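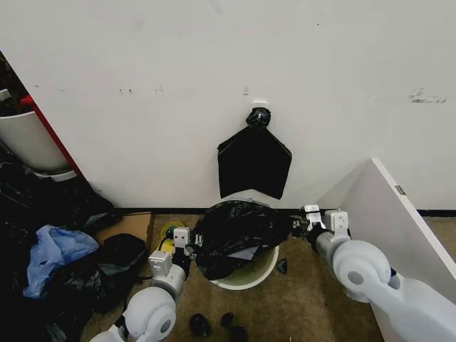

# The afternoon the arm wouldn't let go: a talk with Hajnalka Gál

Hajnalka Gál has a way of talking about trash bags that makes you want to pull up a chair. She has been teaching Skaltero, the two-armed robot at Basemow, to put fresh liners in bins, and I had asked her for half an hour on what she calls "the Saturday thing." We ended up talking until my tea was cold and she had drawn two pictures of a wrist joint on the back of my notes.

"People think the hard part is opening the bag," she said. "Well, it is hard! A bag has no shape of its own, it sticks to itself, it folds over the fingers. But we'd spent months on that and we were feeling pretty good. The part that bit us was letting go."

Fitting a liner takes both arms. One gripper holds the black bag at the left side of the bin while the other works the right side, and for a while the two are joined to each other through a stretch of thin plastic. Each arm feels whatever the other one does. On the Saturday in question, the left hand got its command to open and the software marked it as open, but the fingers were still closed on the bag. The right arm, believing it had the bag to itself, started to lift away.

"So now you've got a tug-of-war where neither side knows it's playing," Hajnalka said. "The bag goes tight, the bin tips up on its edge, and the right arm thinks, oh, this is heavier than I expected, I'd better pull harder. It's allowed up to 100 percent of its lifting effort at that point in the job, which was our decision, and I'll own my part in it."

Lachlan Innes was standing close by, and he did what most of us would do with a bin that's about to fall over. He reached in to steady it. The bag tore, the right arm jumped upward, and its forearm went past his hand close enough that he felt it brush his sleeve. He wasn't hurt. He hit the stop button himself, and then (she laughed a little here, though not much) he went outside and walked around the parking lot.

"It took eight seconds from the bad release to the stop," she said. "I've watched the log so many times. Eight seconds is a very long time when you're looking at it afterward, and at the moment it happened I don't think I'd even put my pen down."

I asked whether she had been tempted to call it a fluke, and she said yes, of course, for most of that evening. Then Josefina Insaurralde went back through 58 earlier runs and found the same mismatch in three of them. In those the bag had simply slid out from between the fingers, so the job finished and the run was counted as good. 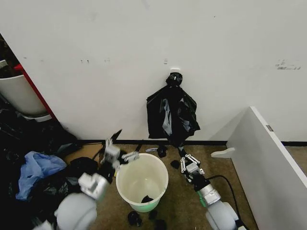 **WHAT CHANGED**

The cause was a dull one, and Hajnalka tells it with some affection. The software took "open" to mean that the motor had been told to open. Mandla Van Wyk traced the trouble to the left gripper, where a worn linkage pin could catch and hold the fingers shut, and nothing in the program ever asked the fingers where they were.

"Mandla found it with his thumb," she said. "He just kept pushing on the thing until it stuck. I'd been reading code for two days!"

The pin has been replaced, and the release step now waits for a position reading from the fingers before the other arm may move. Lifting effort is capped at 70 percent for as long as both hands are near the bag. If either arm meets more pull than it should, both of them stop where they are and hold.

The rules for people have changed as well. Spare bags stay on the hook, and a bin that tips is allowed to fall. Fatima Mathebula, who looks after safety for the Maldonado lab, asked everyone to practice that last one, which sounded silly to Hajnalka until she tried it.

"Your hand wants to go out — it really does," she said. "Fatima knocked the bin over in front of me again and again, and I must have grabbed for it half the time. It's a plastic bucket! It cost next to nothing, and there I was, diving for it."

Lachlan is back on the project and works the stop button more often than anybody, she told me, and she's glad of it. They have yet to settle whether the robot should try to free a stuck bag by itself or wait for a person. Hajnalka leans toward waiting. Josefina would like to let it wiggle the fingers once first, and the two of them were going to take it up again after lunch, with the old pin on the table between them.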